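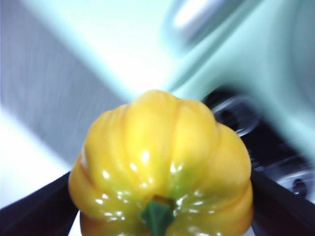 Figure 5. Wrist camera view with a yellow bell pepper between the fingers. The background is blurred by motion.

Section 3: Teaching a Pick by Hand

This is the fun part! You have mounted the arm, you have run the joint check in Section 2, and now you get to show the Praroren arm how you want something picked up. You hold the arm, you move it, and it records what you do. No code needed, and you can throw away as many tries as you like.

We use a bell pepper for the first lesson. It has a rounded, ribbed surface, it bruises if you squeeze too hard, and you can eat the practice material afterward.

Before you start

Clear the reach area marked on your mounting plan. Keep the stop button where your free hand can find it without looking. Open the Simard app on your computer and check that the wrist view is live.

CAUTION: The arm goes slack when you enter Guide mode. Support it just below the wrist before you press the button, and keep your fingers out of the elbow joint.

Recording by hand

1. Put the pepper on the work surface, well inside the arm's reach.

2. Take hold of the arm below the wrist and press GUIDE. The light on the base turns blue.

3. Press RECORD in the app, or tap the foot pedal if you have one. Wait for the beep.

4. Bring the open gripper toward the pepper. Watch the wrist view as well as the arm itself. You want one finger on each side of the pepper before you close.

5. Turn the thumb wheel slowly until both fingers touch the skin, then one click more. Stop there. If the pepper dents, open up, swap the pepper and start the take again.

6. Lift straight up a hand's width, then swing to the drop spot. A smooth, steady pace works best. Quick swings smear the background in the wrist view, as in Figure 5. A little of that is fine as long as the object and the fingertips stay easy to make out.

7. Lower the pepper, open the gripper and back away before you press RECORD again. The take isn't finished until the fingers are clear.

8. Play the take back in the app and choose KEEP or DISCARD.

NOTE: Try to keep your free hand out of the wrist view. A hand that shows up in every take can become part of what the arm expects to see.

How many takes?

Five good takes will give you a first rough attempt, and it's a real thrill to watch the arm go for the pepper by itself. For everyday use, plan on 53. Move the pepper between takes, turn it, stand it up, lay it down, point the stem a different way. Variety helps much more than perfect repeats.

The app stores up to 1000 takes per task. When the folder is full, RECORD is grayed out until you delete or export something.

Recording by remote control

If you have the Provolcombe hand controller, you can teach from a chair across the room. Steps 4 to 8 are the same, with these changes:

- Press LINK on the controller in place of GUIDE. The arm stays powered, so it will not sag.
- Set the speed dial to 3 for your first session. Higher settings feel great but are easy to overshoot.
- Squeeze the trigger to close the gripper. The controller buzzes when both fingers make contact.
- Let go of the side grip at any time to freeze the arm where it is.

CAUTION: In LINK mode the arm moves under power. Keep everyone outside the reach area, including you.

You can mix hand-guided takes and remote takes in the same task. Label them when you save, so you can sort them later.

If something looks off

Pepper slips during the lift: the fingers are closing too high or too low on the body. Aim for the widest part.

Wrist view lags behind the arm: close other programs that use the camera, then unplug and reconnect the cable.

Bright spots on shiny skin: normal. If they hide the edges of the object, move your lamp to one side.

Take won't save: check that the gripper is fully open. The app will not close a take while it still reads a grip.

When you have enough takes, go to Section 4, Training on the Grusberg Box.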